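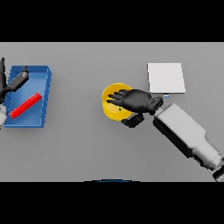

Sheila Clegg wrote under last season's notice that she had read the whole thing twice and still couldn't tell whether we were offering a job, a hobby or a warning. Fair comment, Sheila. We've had another go at it.

Furnival Community Choir is looking for a musical director, part time, to start in February. It is a paid position. We put that near the top because several people last time got to the end of their interview before asking, and then looked startled.

The choir

We have 63 members on the books and rather fewer in the room when the cricket's on. We rehearse from 7 pm to 9 pm, one evening a week in school term, in the old Plustport Savings hall behind the library. There is no audition to join. You will work this out for yourself within four bars.

That said, we're better than we used to be. We sing in four parts most of the time, and in three when the tenors have carpooled and the car hasn't started. The repertoire leans towards folk songs, the odd bit of Fauré, sea shanties (inland, yes, we know) and arrangements of things the altos heard on the radio in 1984. Two members read music fluently. A good many more read it the way you'd read a menu overseas, with confidence and the occasional surprise. The rest learn by ear and are often first to get it right.

What you'd be doing

Running the weekly rehearsal, including a warm-up. Please keep the warm-up under fifteen minutes. Our previous director was fond of one that involved lying on the floor, and getting everybody up again used most of the first half.

Choosing the program, in consultation. Consultation means you will be given a list of suggestions on the backs of envelopes. You don't have to follow it, but you do have to look as though you've read it.

Conducting two concerts a year, in June and December, plus carols at the Flarico Street shops. The carols are outdoors, in the heat, beside a sausage sizzle. Sheet music and onion do not get along and you'll want a folder that wipes down.

Looking after the part recordings, so that people can practise at home. They won't all practise at home. Make them anyway.

Working with our accompanist, Ashley Tunstall, who has played for us for 10 years and has asked that applicants be told the piano is a semitone flat from the G above middle C upwards. It's been looked at. It was described as having character, and the bill was the same as if it had been fixed.

What we'd like you to bring

Experience leading a group of singers. It might be a school choir, a church choir, a barbershop outfit or a bunch of workmates who did one eisteddfod and got carried away.

The ability to teach a part by singing it. You needn't have a beautiful voice, but it does need to reach the back row, where the basses sit with their arms folded.

Enough keyboard to bash out a line when Ashley is away.

A current Working with Children Check. We have a few teenagers, and they're generally the best behaved people present.

Patience with latecomers, and some way of dealing with talking in the second sopranos. If you have a method for this that works, please put it in the first line of your application.

A music degree would be lovely, but we won't ask to see it. Please don't apply if your main ambition is to turn us into a chamber choir of sixteen. Someone has tried. We're still finding the other 47.

Pay and conditions

The fee is $167 a rehearsal, with the same again for each concert and its dress rehearsal. There's a music budget of $1000 a year, which sounds generous until you've priced a set of Rutter. Travel is paid if you're coming from outside the shire. You get school holidays off, along with a key to the hall, a key to the music cupboard, and a third key that came with the other two and hasn't opened anything so far.

Supper is supplied at the break. The quality varies with the roster and you'll soon learn which section to be nice to.

How to apply

Send us a page or so about yourself and the names of two people who have sung under you and would again. Tell us one piece you'd start us on and why. We aren't after a right answer, though "Bohemian Rhapsody" will count slightly against you, as we have done it, and so has the audience.

Applications go through the Luneo listings page, under Arts and Community, or in an envelope through the slot at the hall. The slot is the one on the left. The one on the right belongs to the bowls club, and they've already had two of our directors' applications and a cheque.

Applications close at 5 pm on the last day of November. Shortlisted people will be asked to take half an hour of an ordinary rehearsal, with the ordinary choir, and will be paid for it. Afterwards we'll have a cup of tea and you can ask us whatever you like. The choir votes, on paper, and we'll ring you the same week either way.

If you'd like to come along and sit in before deciding, turn up any rehearsal night a bit before seven. Park on the library side. You'll be handed a folder and asked what you sing, so it's as well to have an answer ready.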